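### 4.2 Execution layer

Insertion runs as a small state machine on top of Osix: approach, align, press, release. The planner (Plarnus) only hands over a goal pose and a grasp, nothing else. Pose estimates come from the wrist camera, refreshed at 7 Hz, too slow for the press phase so we switch to force there.

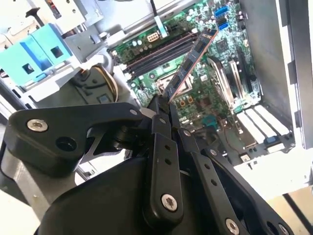

Align is the state that fails most. A small yaw error in the grasp shows up as a bad angle at the socket, and the controller then pushes against the latch instead of the groove. We cap the press force at 60 N and back off 80 ms after contact if the depth has not changed. Crude, but it keeps the boards alive.

Planning is done against a fixed model of the open tower, cables left out. 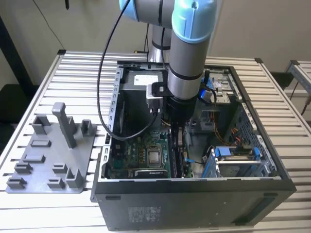
Hanna Koval objected to leaving cables out, arguing that a collision model without them makes the planner's success rate look better then it is, and asked for a soft keep-out volume. Fair. Added in the July branch, not evaluated here.

Fixture slots go through the same code path, with wider tolerances and no latch check. 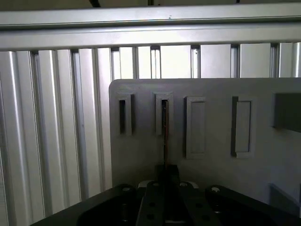 Logs from all 423 trials were replayed offline with the new thresholds. Replay covers align and press only; release depends on finger timing which we did not record untill late. Per-state counts in Table 3.

*Figure 4. Execution layer at work: memory module, open tower, fixture slot.*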